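Why does a bottle cap have all those little lines?

I love questions like this one, because the answer has been sitting in your kitchen the whole time! Grab a bottle with a screw cap (an empty one is best) and clear a spot on the table. A smooth, pale tabletop is great, since small things are easy to find on it if you drop them.
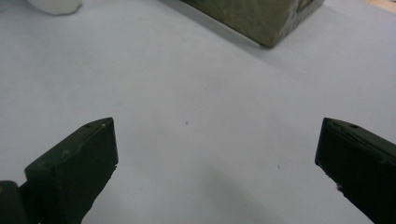

My cap is totally smooth and I can still open it, Deligiannis wrote to me in April. Fair point! A smooth cap will turn if your hand is dry. Now try it with soapy fingers – whoops, they slide right around. That's because soap makes things slippery. We call the rubbing force that helps you hold on "friction," and soap takes a lot of it away.

Ridges help in a sneaky way. Your fingertips are squishy, so they press down into the tiny valleys between the lines. When you twist, the ridges push against your skin and the cap has to come along. 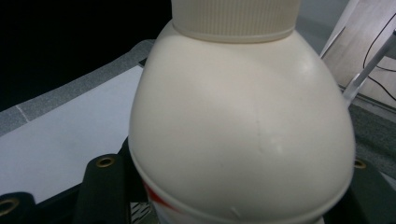 Then there's the part you can't see until the cap is off. Look at the neck and you'll find a raised line that winds around it like a slide at the playground. That's called a thread. The cap has a matching one inside, and as you turn it, the two slide along each other and the cap climbs up or down.

Go try it with your own bottle – how many turns does yours take?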